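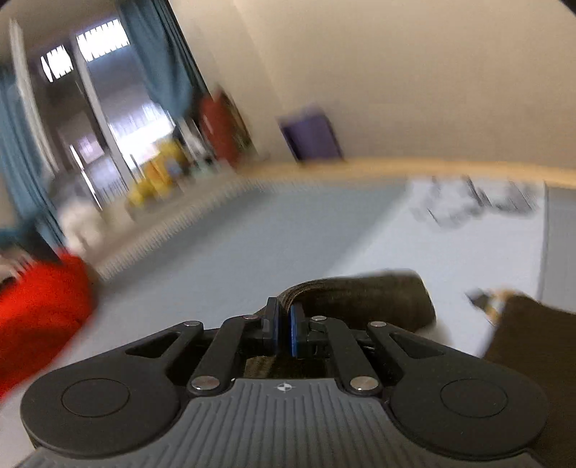
The hand-held gripper on a strap of dark fabric, over the bed.

Gikano Open Day Recordings
README, written by Géza Nyitrai
Last changed: February 1, 2026

What is in this folder

These are the recordings from the open day in Hallville, where visitors could take the hand-held gripper and try household work with it. The collection has 218 episodes. Most of them are bedroom tasks: picking up a strap, moving a piece of clothing, pulling a cover straight. The rest are from the kitchen table and are kept in their own subfolder, because the lighting is very different there.

The gripper has two fingers with blue pads on the inner side, and the camera looks at them from behind. There was no robot arm in these sessions. The person holds the tool, closes the fingers on the object and carries it to where the task card says.

How the day went

Each visitor got a short demonstration first, then one practice try which we did not keep. After this they did up to five tasks from the cards. We did not correct people while they worked, only when they asked. For this reason the same task can look quite different from one episode to the next – some people go in very slowly from the side, others come straight from above.

The straps were the most popular task and also the most difficult one. A folded strap is thick, and if the fingers take only the outer layer, the rest stays behind. I left the failed tries in. They are marked "no" in the column success.

Files

episodes/ – one subfolder for each episode, with the video and the finger opening over time
kitchen/ – the same structure, kitchen table only
tasks.csv – the text of each task card
labels.csv – episode number, task, success (yes, no, unclear)
splits/ – the division we used in Lerville for our first training

Please read labels.csv together with tasks.csv. Two cards were reworded during the day, and both wordings are given.

Known problems

Fast hand movement makes the background blurred, and sometimes the object too. We did not remove such episodes.
In episode 319 the finger opening is missing for the first part. (The numbers do not run without gaps, the practice tries were also numbered.)
The corners of the picture are dark. This is in all videos and you may want to crop.
Daylight from the window changes a lot between morning and afternoon.
Labels were made by one person, me, so the "unclear" ones could be judged otherwise by somebody else.

Use

You may use the recordings for teaching and research. Visitors signed a form before they started, and sound was not recorded. If you find a face or a name anywhere, please write to us and we take the episode out.

The Fekete set from May uses the same folder structure, but its finger opening is stored in another unit. Convert it before you mix the two.

Questions and corrections go to Géza Nyitrai at the Gikano office in Lerville.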